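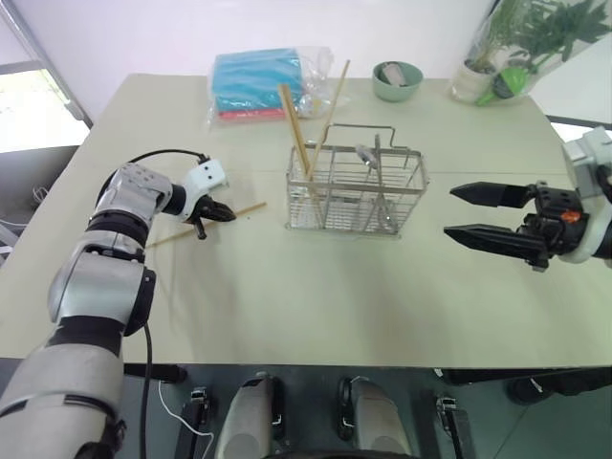
Maiara thinks the toaster is fine and I am the problem. She says two slices on setting 3 come out right for her every morning, and that I push the lever down before the bread has settled.

I tried it her way at breakfast. Left side brown, right side pale, same as all month. The label underneath says 900 watts, so it should have enough power for two slices.

Emptied the crumb tray and wiped it - a lot came out, mostly seeds from the Leite loaf. Second try was a little better but still uneven.

Ismael Furtado wrote back in the afternoon. He had the same Pladholm and swapped it for a Wemance, the long single slot kind. Says it's slower but even. I'd have to move the kettle to fit one.

Will give this one until the end of June. Need bread tomorrow, and descaler.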